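Home | Our Food | History | Visit | Contact

The dining room at Lornetdale, as told by the woman who runs it

She was already pouring the tea when I arrived, and she went on pouring all through the story of how her grandmother came to open a kitchen in the old Trerkov grain store. "She paid 32 pounds for the lease and thought she'd been robbed," she told me, laughing. "There was one stove, and the flour came up the hill on a cart!"

The Talebi pie, still on the menu every August, was her grandmother's answer to a glut of plums. "People write to me for the recipe and I do send it, most of it anyway."
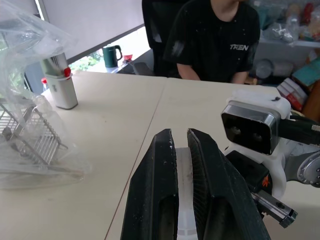 Her grandmother's ledgers are kept upstairs, and we spent a happy hour over them (I could have stayed till supper). One page lists 200 suppers served in a single month, with a grumble about the price of lard beside it. White plastic and black finger pads would have puzzled the old lady, I think, though she did like anything with two fingers and a good grip. "She turned every chop with tongs," her granddaughter said, "and she'd rap your knuckles with them too."

3 comments | 41 shares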